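Tea towels and bench cloths: your questions

4 min read | 93 shares | 3 comments

Doing this on a Sunday arvo between loads so bear with me. Same questions keep coming in, answers below.

How many cloths do I need?
Fewer than you've got. One week's worth plus a couple spare.

Grey ones look dirty even when clean. Normal?
Yep. Grey hides tea stains and shows lint. Wash away from anything fluffy.

Fabric softener?
No. Coats the fibres, then they just push water round the bench. Half a cup of white vinegar in the rinse if they've gone stiff.

Do I have to iron them?
Nobody at my place does. Shake hard, peg by the short edge, smooth with your hand while its still warm off the line.

Best way to fold?
Flat on the bench first. Find two corners, pull the creases out, long side in half, then thirds. Stand them up in the drawer.

Mine smells straight after washing?
Left scrunched up wet. Hot wash, full sun. If it still pongs, rag bin.

Can I wash the padded drying mat with them?
Check the tag. Mine goes in cold on it's own, dried flat.

Comments (3)

Muthoni Okoth: Thirds! Been doing quarters for years and the drawer never shut.

Obadia Odera: What about the ones with holes?

Atieno Kariuki: @Obadia mine go out to the shed for the bike chain. Vinegar worked on the stiff ones btw, ta.

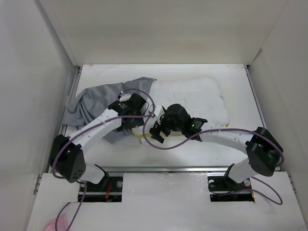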